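Reading a Robot Demonstration
Handout 5, notes to accompany the visit to the Hidayat open day
Course leader: Liv Isaksson

Read these before the seminar. They assume you came on the visit in December, or have borrowed notes from someone who did. The program leaflet is worth having beside you, mostly so that you can compare what it promised with what we were shown.

1. What was on offer

The open day had two halves. In the morning there was a talk in the main hall by Syahrul Latuheru, who leads the kitchen manipulation work at Hidayat. In the afternoon we got the floor demonstration of Storia, the software that decides where the arm goes and when the fingers close. The leaflet called Storia "ready for the home." Keep that phrase in mind. Underline it if you still have the leaflet.

The talk was good. Latuheru was careful with his terms, and when he was asked a hard question he mostly answered the question he was asked. My complaints below are about the way the day was put together, and a few of them he raised himself.

2. Most of the evidence was simulated

The headline figure was 3,866 trials of a cabinet-opening task. The slide gave an 87 percent success rate. It did not say on the slide that the trials were run in simulation. That came up when one of you asked, and the answer was clear and immediate, but a visitor who left early for coffee would have gone home with a different idea.

There is nothing wrong with simulated trials. They are cheap, nobody gets a finger pinched, and you can repeat the same start as often as you like. The trouble begins when a number from one setting is carried over to another without a label on it. A simulated door opens with whatever friction somebody typed in. A door in a rented apartment sticks in humid weather and has a hinge that was screwed back on by the last tenant.

Look at how tidy the rendered kitchen is.

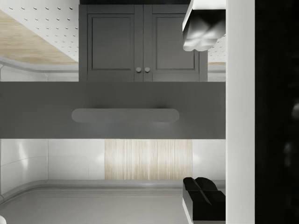

Fig. 1. View from the gripper in the simulated kitchen, shown upside down relative to the arm's surroundings as displayed. Note the two small round knobs near the center seam of the gray cabinet.

Some points for discussion. The knobs are the same gray as the doors, only a little lighter where they catch the light. That is a fair test of the vision side, and I would give credit for it. On the other hand, the doors meet in a clean vertical seam and the countertop surface is smooth. Ask yourselves what a grease stain, a dish towel or a child's drawing taped to the door would do to the result. We asked. The reply was that clutter is "on the roadmap."

Also consider the handle on the wide panel under the cabinet, a long bar with rounded ends. To a person it plainly calls for a different grip than a knob does. The trials reported in the talk covered knobs only. I could not find that in the leaflet either.

3. The live demonstration

At 2:30 the real arm was run on a test cabinet built by Buvdale, the firm that supplies the fittings. We saw 5 attempts. Four ended with the door open. On the other the gripper closed beside the knob, backed off, and an operator pressed a key. We were told this was a "reset." I would call it help, and I would like it counted.

You cannot get a success rate out of so few attempts. Please do not write in your report that the robot "works 80 percent of the time." Last year several people did exactly this, and one of them went on to compare it with the simulated figure and conclude that the two "broadly agree."

Things I noted on the day and have not had answered:

Who chose the starting position of the arm, and was it the same each time?
Was the door ever fully closed by the robot, or only by the operator between runs?
How many attempts were made that morning before the doors opened to us?
What does the software do if the first door is already open?

4. The grip pads

Rustitance, who make the soft finger pads, had a table by the exit. Their sheet says the pads are good for 900 cycles before replacement. I asked what counts as a cycle and got two different answers from two people at the same table. Work out for yourselves how long the pads would last in a household that opens its cupboards thirty times a day. It is under five weeks if a cycle means one grip per opening, and the sheet gives no price for a new set.

5. For the seminar

Bring one claim from the leaflet and write down what you would need to see before you believed it. Be specific: how many runs, in whose kitchen, with who standing near the keyboard. One page is enough.

Anyone who spoke to the staff afterward should bring those notes too. I missed the last part of the question session and would like to know what was said about speed, as the arm looked very slow to me and the leaflet does not mention time at all.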